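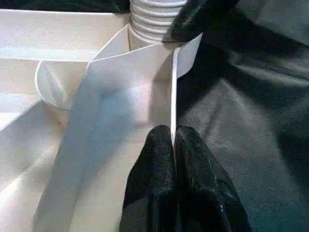
「家事ロボットはいつ来ますか、と聞かれるたびに、私は相手の家の玄関を想像するんです。靴が何足出ているか。それで答えが変わりますから」

長野昇さんはそう言って、自分の研究室の玄関に散らばったサンダルを足で端に寄せた。寄せただけで、揃えはしない。家事の自動化を仕事にして長い人の、家事に対する姿勢がよく出ていると思った。

長野さんは「Jisent」という小さな会社で、二本指のグリッパを使った手作業の自動化に取り組んでいる。対象は洗濯物、食器、店舗の棚、そして紙である。紙、と聞いて拍子抜けする人は多いらしい。私もした。

「紙を馬鹿にする人は、紙をやったことがない人です。箱はいい。箱は持っても箱のままです。紙は持った瞬間に別のものになる。折り目のところで勝手に曲がるし、二枚重なっていれば二枚ついてくる。ロボットから見ると、縁を向いた紙なんてただの白い線ですよ。線をつまめと言われているんです」

小売店の裏方では、この「線をつまむ」仕事が思いのほか多い。包み紙を外す、緩衝紙をたたむ、値札の台紙を差し込む。人間は話をしながらやる。機械は黙ってやり、それでも人間より遅い。

どのくらい遅いのか。長野さんは手元のノートをめくり、六月にやった試験の数字を読み上げてくれた。折った紙の縁をつまみ、指定の位置まで動かして離す。それを3724回試して、途中で人が手を出さずに済んだのが1643回。

「半分いっていません。野球なら大打者ですが、洗濯物をたたむ係としてはクビです」

失敗の内訳も聞いた。一番多いのは、つまんだつもりで何もつまんでいないというもの。次が、つまんだが余計なものまで一緒につまんだというもの。三番目は、うまくつまんだのに離せないというもので、これには長野さんも長いこと悩まされているという。

「指がよく滑ると持てない。滑らないと離れない。指先の表面をどうするかで会議が一日つぶれます。外の人が聞いたら、大人が集まって指先の話ばかりしている変な会社だと思うでしょうね」

思いました、と言うと、でしょう、と嬉しそうだった。

家事ロボットの宣伝動画についても聞いてみた。シャツを見事にたたみ、皿を棚にしまい、最後にこちらへ手を振る、あの手の映像である。

「手を振るのが一番簡単なんです。何にも触りませんから」

長野さんは動画そのものを嘘だとは言わない。ただ、見るときの癖があるという。まず再生速度の表示を探す。次に、カットの変わり目を数える。それから、シャツが最初にどう置かれていたかを見る。きちんと広げて置いてあれば、家事の半分は撮影前に人間が済ませている、というのが長野さんの見立てだ。

「うちの洗濯物は籠の中で靴下とシャツの袖がからまって、誰かのポケットにティッシュが入っています。あれを出発点にしてほしい。広げたシャツから始めるのは、登山を八合目から始めるようなものです。バスで行けるところまで行って、歩いた、と言っている」

では、店のほうはどうか。Jisentは昨年から、生活雑貨を扱う「Hustholm」の倉庫で、返品された商品の再包装を手伝わせてもらっている。現場を任されているマルヤッタ・アールトネンさんにも電話で話を聞いた。日本に来て長く、語り口は長野さんよりさらに容赦がない。

「朝、電源を入れます。動きます。十分たつと、呼ばれます。行くと、紙を持ったまま困っています。新人と同じです。ただ、新人は次の週には困らなくなる」

機械のほうは困らなくならないのですか。

「アップデートが来ると、別のことで困ります」

それでも使い続けているのはなぜか。アールトネンさんはしばらく黙ってから、夜にも動くので、と答えた。人が帰ったあとに遅い機械がのろのろと働き、朝来ると138個のうち何割かは片づいている。残りは人がやる。ゼロよりはいい。ただし朝の最初の仕事は、床に落ちた紙を拾うことだそうだ。

「紙を拾う仕事が増えました。これは自動化の効果に入れますか」

私から長野さんにそのまま伝えると、長野さんは天井を見て、入れません、と小さな声で言った。

人の仕事を奪うという話はどうなのか。取材前、私はこの質問を一番大事なものとして手帳の上のほうに書いていた。話を聞き終えるころには、だいぶ下のほうに移していた。長野さんの答えもそんな調子だった。

「心配していただくのはありがたいんです。そこまで買ってもらっているわけですから。将来の話は、しなければいけないと思いますよ。ただ、今日の時点でアールトネンさんの仕事を奪うには、まずアールトネンさんに床の紙を拾ってもらわないといけない」

一方で、進んだところも確かにあるという。数年前までは、紙の置き場所が指一本ぶんずれただけで手順全体が崩れた。今は多少ずれても自分で探しにいく。つまみ損ねたことに気づいて、やり直すようにもなった。この「やり直す」が大きい、と長野さんは何度も言った。

「昔の機械は、空の指で最後まで堂々と作業したんです。何も持っていないのに、運んで、置いて、終わりました、と報告してくる。今は途中で、あれ、となる。あれ、となるまでに何年もかかりました」

同じ分野の知り合いに、チェスミール・チエルニーさんという技術者がいる。「Leren」で食器の片づけをやっている人で、長野さんとは年に何度か、うまくいかなかった動画だけを見せ合う仲だという。成功した動画は見せない約束になっている。

「成功の動画はみんな似ているんですよ。失敗のほうが勉強になる。彼のところの機械はこのあいだ、スポンジを皿だと思って水切りに立てていました。ちゃんと立っていたので、全員で褒めました」

読者のために、いつごろ家に来るのかをもう一度だけ聞いた。長野さんは嫌な顔をしたが、答えてはくれた。床の掃除はもう来ている。決まった皿を決まった場所にしまうだけなら、お金と広い台所のある家なら遠くない。洗濯物は、たたむだけなら見えてきたが、籠から出すところがまだ遠い。子どもが学校から持ち帰って鞄の底でつぶしたプリントを伸ばし、必要なものだけ残して捨てる作業については、こうだった。

「それは、私にもできません。妻に聞かないと、どれが必要なのか分からない」

値段の話もした。いま作業場で動いている一式は、家庭で買うような額にはほど遠いらしい。具体的な金額は、社内で怒られるからと教えてくれなかった。安くなればいいという話でもないようで、安い機械は手が震え、震える手で縁を探すと紙が逃げる。結局そこで、また指先の話に戻ってしまう。

帰りがけ、長野さんは玄関まで送ってくれた。さっき寄せたサンダルは、誰かが履いて戻ったらしく、また真ん中に出ていた。

「靴を揃えるロボットはどうですか」と聞いてみた。

「片方しかない場合の処理が難しいんです」と長野さんは言って、もう一度、足で端に寄せた。

(2024年8月23日、Jisentの研究室にて。アールトネンさんへの取材は電話で行った)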